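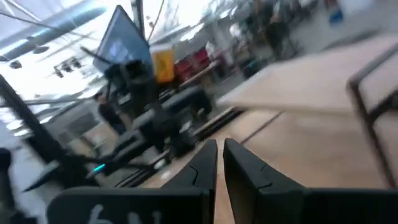 *Fig. 2.1. Monitor on a dark stand, thin cable in the upper part of the view, red chairs and a light wooden table edge behind.*

# Unit 2: Furniture and clearances in shared workrooms

Course: Interior Layout and Maintenance, Cetau Technical College
Read before the October survey exercise. Bring a tape measure, graph paper and the blank inventory form.

## 2.1 Scope

This unit covers rooms in which screens, stands, tables and loose seating share one floor. Fixed joinery is in Unit 4. Lighting is mentioned only where it affects where a screen can go.

Three classes of item are used throughout:

- **Fixed**: attached to wall, floor or ceiling.
- **Placed**: free-standing, but not moved in normal use. Tables and heavy stands usually go here.
- **Loose**: moved daily. Chairs, portable signs, boxes, bags.

A placed item with castors is recorded as loose unless the castors lock. Record the class on the day of the survey and do not correct it later from memory.

## 2.2 Screens and stands

A screen on a stand takes up more plan area than its outline suggests. Draw both the screen width and the footprint of the stand. For a stand with spread legs, the footprint is the smallest rectangle that contains all the feet.

Measure at two heights:

1. At floor level, to the outermost point of the feet.
2. At the lower edge of the screen, to its outermost corners.

If the screen is set at an angle, as in Fig. 2.1, mark the direction it faces with an arrow. The viewing area is then drawn from the arrow and not from the nearest wall. A common error in last year's plans was to square every screen to the room, which put part of the seating outside the viewing area on paper when it was inside it in practice.

Dark stands and dark poles standing close together are hard to separate by eye. In Fig. 2.1 the equipment below and around the monitor forms one dark mass. On a survey, list each stand separately and give each its own number, even where the legs overlap. Overlapping footprints are hatched on the plan.

## 2.3 Cables

Cables are drawn as a dashed line with a height note:

| Code | Position |
|------|----------|
| C0 | On the floor |
| C1 | Below table height |
| C2 | Above table height, below head height |
| C3 | Overhead |

Where one cable changes height, put the code at each change. A cable that crosses a walkway at C1 or C2 is entered as a fault. At C0 it is entered as a fault unless covered.

Do not assign a code from a photograph. The diagonal cable in Fig. 2.1 can be noted as present, but its height has to be taken in the room.

## 2.4 Tables

Record length, depth, height and surface finish. "Light wood" is acceptable for finish on a first survey. The material (veneer, laminate, solid) is entered only after checking an edge or the underside.

In the Markance room, used for the worked plan, the long table measures 2000 mm. The room itself is 2872 mm across at the narrow end. With the table set lengthwise across that end and centered, the remaining width is:

2872 − 2000 = 872 mm

872 ÷ 2 = 436 mm on each side

Neither side is wide enough for a walkway under the course standard (900 mm clear). Pushing the table to one wall gives 872 mm on the other side, still short by 28 mm. The table therefore has to be turned or moved to the wide end. Both solutions are accepted in the exercise if the clearances are dimensioned.

## 2.5 Loose seating

Chairs are drawn pulled out, in the position of use. Drawing them pushed in is the most frequent reason for a returned plan.

For each group of chairs give:

- number and color
- stacking or non-stacking
- depth in use, front edge of table to back of chair
- where they are stored when not in use

Color is recorded for matching against the stock list. The Andrade list uses plain color names (red, gray, black). Shades are ignored.

Chairs in the background of a reference photograph may be listed by color. Leave the number blank until they are counted in the room.

## 2.6 Signs, boxes and other small items

Bright items attract attention and tend to be recorded first, in too much detail. The yellow item to the right of the monitor in Fig. 2.1 could be a sign or a box, and on the inventory form it goes down as "yellow item, type to be confirmed." Enter the type after inspection.

Safety signs are never classed as loose, whatever their mounting. If a sign is found leaning or standing on a surface, enter it under faults and give its location.

## 2.7 Survey exercise

Work in pairs. The Plimach building has 94 items on its master inventory for the ground floor; each pair receives an extract for one room.

1. Walk the room once without writing.
2. Draw the outline to scale, 1:50.
3. Add fixed items, then placed, then loose.
4. Add cables with height codes.
5. Compare with the extract. Mark missing items M and extra items X.
6. Dimension every walkway at its narrowest point.

Hand in the plan, the form and the marked extract together. Plans in pencil are accepted. Dimensions are in millimeters with no unit written on the drawing.

Reading for Unit 3: handout on storage walls, sections 3.1 to 3.4.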